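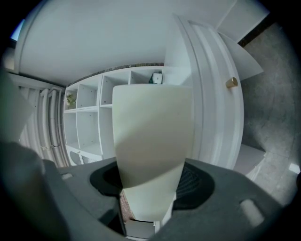

D. Mateos

Every few months a reader writes to the Fukside letter and asks me the same question: when can I buy a machine that puts my house in order? I am always happy to get this question, and I am always a little sorry about my answer, which is still "not this year." But the answer has become longer than it was, and I think it deserves its own item.

Let us take an ordinary room. It has white shelves with square openings, a small green plant in one of them and a little white and teal box in another. It has a radiator, and a paneled door with a brass knob. For a person there is no difficulty in such a room. You see the box, you take it, you put it in a different square, you go out and you pull the door behind you. I asked my niece to do exactly this at home with a box of tea, and she looked at me as if I had asked her to breathe.

For a machine, this is four or five separate jobs, and each of them can go wrong in its own way.

The first is to see. Most of the cameras used close to a gripper have a very wide lens, so that straight things become curved. A shelf bends and a door bends. A large part of the picture is also taken by the gripper itself. The computer must learn that the shelf is straight in reality and that the big gray shape in front belongs to its own hand. White things on white furniture, with a white wall behind, are also not easy. We people complain when we look for a white sock on a white sheet, so we should be patient with the computer.

The second is to reach. A square opening in a shelf is a friendly thing when it is empty. You can come in from the front and you have space on all sides. When it is full, the hand must find a path between the things, and a plant does not keep its leaves in one place. I have seen a Dredus arm at the workshop in Skinetis put a small carton into an empty shelf very nicely, again and again, for a whole morning. Then the technician placed a second carton in the same opening, a little bit turned, and the arm pushed both of them to the back wall and stopped there. He moved the second carton away and it worked well again.

The third is the door. I did not understand before I visited Skinetis how much the engineers dislike a round knob. A lever you can push down with almost anything, even with an elbow when you carry the shopping. A round knob needs to be held from all sides and turned, and at the same time you must pull or push, and the door moves in a circle and not in a line. One attempt there took 90 seconds from the first touch until the door was open wide enough for the machine to pass. The next attempt did not open it at all.

How do the machines learn these things? A method which I find very interesting is that a person holds a gripper tool in the hand, with a camera on it, and does the work. The computer studies the recordings later and tries to make the same movements with an arm. It means that you do not need to bring a heavy robot up the stairs to collect the material. The workshop told me they have 2,768 recordings of simple shelf work, and of these 531 were put to the side for testing. I asked if this is a lot. They said it is a lot for shelves and very little for a home.

I believe this is the point where readers should be careful with the videos that they see on the internet. A short film can show a machine that folds a towel, and the film can be completely true. It does not tell you how many towels were in the training, or whether it is always the same table and the same towel. When you look at such a film, ask yourself if the machine would manage in your own kitchen on the day after a birthday party.

On the shop floor the situation is better. A shelf in a parts store is measured, the boxes have a fixed size, and the light is the same in the morning and in the evening. One small company which supplies Skinetis lets an arm fill its outgoing shelves during the night, and a worker corrects the mistakes when she arrives. She told me that some mornings there is nothing to correct and some mornings she wishes it had stayed switched off. The gripper fingers wear out too, and a new set costs them 580 euros, so this must be counted against the hours it saves.

For the home, my advice has not changed very much. A robot vacuum is a useful machine if you do not have many cables on the floor. A robot lawn mower is also fine for a flat garden. For taking a box from one shelf and putting it on another, for carrying laundry and for opening an old door with a round knob, please continue with your own hands for now. If you renovate and you want to be prepared, choose levers for the doors. They are also kinder to older people, and you will have the benefit the same day.

I plan to visit the workshop again in August. They want to show me the arm working with shelves that have been filled by visitors and not by the technicians, and I promised to bring a few difficult objects from my own kitchen. If you have a suggestion for what I should put in the bag, please send it by reply to this letter. It should be smaller than a loaf of bread and it should not be alive.

Fukside letter, April 2021

Recent items
Robot vacuums and long carpets: what our readers tried
Why the dishwasher is still loaded by hand
Lever or knob? A short guide to door handles
A morning in the parts store
Letters: the window-cleaning machine that fell asleep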